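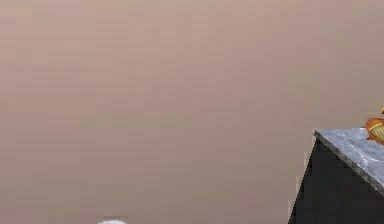
Slide 1. Simulated kitchen: bare wall, marble-topped counter at right.

Filed under: Talks & Slides / Automation at Work
Posted Thursday, October 1, 2026 by the Vulance kitchen systems group

We use cookies to remember your settings and to count visits. Accept / Manage choices

Speaker notes: Putting simulation into the Clivby kitchen

Leave slide 1 up while people sit down. Start on time.

Opening. The talk covers one site, the staff catering kitchen at Clivby, and one change, the move of tray preparation and putting-away from fully manual work to shared work with a robot arm. Most of the talk is on rotas, job content and training. There is a short section on simulation at the start, as the staff became involved at that stage and much of what follows depends on it.

Slide 1, talking points. The view is rendered. There is a plain wall, a dark counter unit with a grey marble top, and an orange object with a woven section at the far right of it. Point out the stepped edge where the cabinet meets the wall. The rendering is coarse and we left it coarse. Most of this view is wall, and a view like this gives a policy very little to work with. Ask the room what they would do next if this were all they could see. Wait for two or three replies before moving on.

The kitchen staff were asked the same question in their first session. Their answers were more practical than ours. They wanted to know where the arm would wait when it had lost sight of the work, and whether they could get past it with a trolley. Neither point was in the specification at that date. Both were added.

Slide 2, the site. Clivby serves meals 365 days a year. The kitchen has 18 staff on three shift patterns. Before the change, tray preparation was shared out by whoever was free, and putting-away was left to the late shift. Late shift was the hardest to fill. Do not go into the pay bands here; the figures are in the handout.

Slide 3, what was automated. Two tasks only:
- placing wrapped items on trays from a fixed counter
- returning clean bowls and small containers to open shelving

Cooking, portioning and anything with a blade stayed manual. So did allergen checks. The arm stops at the end of each tray batch and waits for a person to sign it off. (If asked: the sign-off is a physical button. A touchscreen was tried and withdrawn, as gloves had to come off to use it.)

Slide 4, simulation hours against floor hours. The policy was trained in simulated kitchens with varied counters, wall colours and objects, then adjusted on site. We ran 53 test layouts with staff present. Staff could veto a layout without giving a reason, and the veto was recorded with the time and the layout number. Explain how to read the chart: the horizontal axis is weeks, the dark bars are simulation, the pale bars are floor work. The gap in December is a planned shutdown and should not be read as a fault.

Slide 5, job content. This is the main slide. Allow eight minutes.

The late shift lost most of its putting-away. It gained batch sign-off, clearing stops, and a short log at handover. On paper the hours balance. In practice the work is more broken up. Staff described long quiet periods followed by several stops close together, usually when containers had been stacked inside one another and the arm could not separate them. A person doing the same job would separate the stack and carry on without noticing it as a task.

The early shift changed less, but it now has a fixed start for trays. Under the old arrangement a late delivery could be absorbed by moving tray work back. With the arm scheduled, moving it back means asking the supervisor to reset the batch plan. Two staff on earlies said they had less say over the order of their morning than before. We agree with that reading. It has been partly dealt with by letting any trained person move the plan by up to half an hour.

Slide 6, training. Each member of staff had 3 sessions. The first used the simulator only, the second used the arm at reduced speed, and the third was a normal shift with support on hand. The simulator session was rated the least useful by people who had been in the kitchen longest, and the most useful by new starters. We have no firm explanation. One possibility is that experienced staff found the simulated kitchens too bare to be worth discussing — there is no clutter on the floor, no noise and no one else walking through.

Slide 7, the comparison site. Prirnham installed the same arm with no staff sessions before delivery. Keep this factual. Prirnham had a shorter project and a lower installation cost. It also had more manual overrides in the first quarter, and its late shift asked for the arm to be switched off at weekends. It is still off at weekends. The two kitchens differ in size and menu, so the comparison does not isolate the effect of the sessions.

Slide 8, open items.
- Responsibility for clearing stops is not written into any job description at Clivby.
- The handover log is kept on paper and is not being analysed.
- Skjelbred will supply the replacement shelving; the arm's reach will need checking again once it is fitted.
- Breaks. The batch plan assumes that someone is always free to sign off, and at the end of the late shift this is not the case.

Questions. Expect one on headcount. The answer is that no posts were removed in the period covered, and that one vacancy on lates was left open. Give both halves.

If time is short, drop slide 4 and keep slide 5 whole. The handout has the layout list, the training outline and a blank copy of the veto form.

Get new talks by email once a month. Enter your address to subscribe. You can unsubscribe at any time.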